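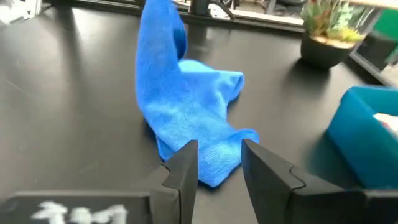

Raltholm Residents' Forum > Shared Facilities > Cleaning cloths in the ground floor laundry

Bennani_Block_Office
Posted 3/5/18
Residents are reminded that microfibre cloths must be washed separately from towels and bedding. The office has received several complaints of lint on cloths and of blue dye on pillowcases. Cloths should be washed at 40 degrees, without fabric softener, and hung to dry. The revised laundry rules take effect on the first of next month.
Rachid Alaoui, Building Office

flat223
I support the rule on softener. I must, however, question the temperature. The cloths I bought in February carry a label permitting 60, and for anything used in a kitchen I would regard 40 as insufficient.

Cusier_Row
With respect to the previous poster, labels differ. Mine came from Sernholm and were ruined at 60. They no longer pick up dust and they leave streaks on glass.

flat223
Were they tumble dried afterwards? High heat in the dryer is the more usual cause.

Cusier_Row
They were, on the low setting.

M_Tenant_251
May I ask that the office consider those of us who own very few cloths. A separate wash for 3 of them is a waste of water and of a token. I rinse mine by hand in the sink and have had no difficulty.

Bennani_Block_Office
The office does not object to washing by hand. Residents with small loads may also combine them with synthetic items, provided the colours are similar. On the matter of temperature, the care label takes precedence and the notice will be amended accordingly.

flat223
Thank you. Will the amended notice also cover the dryers?

Cusier_Row
I would prefer that it did not — the dryer rules already run to over three pages.

M_Tenant_251
Agreed. The lint filter on the left-hand dryer still needs replacing, incidentally. I reported it in February.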